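Review: Getau Rock-Cut Village, audio guide and site ticket
Reviewed by Zinash Endale, June 2019

The ticket for Getau costs 13 with the audio guide and gets you into the lower terraces, the chapel and the small museum by the gate. I bought mine at the booth, where there was no line, and was handed a player with a neck strap and a paper map.

The guide has 3 routes. The short one stays on the level path and can be done in under an hour. The long one climbs to the upper chambers by way of some 500 steps cut into the rock, many of them worn down in the middle. Wear shoes with a grip. There is a rope handrail on the steepest part but none near the top.

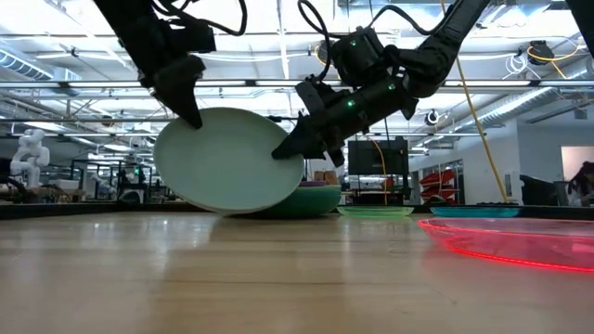
Sound quality is good and the narrator speaks slowly. The section on the grain pits is the best part, with a clear account of how they were lined and sealed. The chapel section is thin. It dates the wall paintings to the year 900 and says little else, and the panel by the door gives a later date.

Numbering is the main weak point. Stops on the upper path do not match the paper map, and I played two of them in the wrong place before I worked it out. The Clonitz guide, which I used in April, handles this better, with the number painted on a post at each stop.

The museum labels are in English and easy to read. Allow twenty minutes. The shop sells a site booklet by Margus Šimkus with floor plans of the larger chambers, and I would take that over the audio guide on a second visit.

Rating: four out of five for the site, three for the guide.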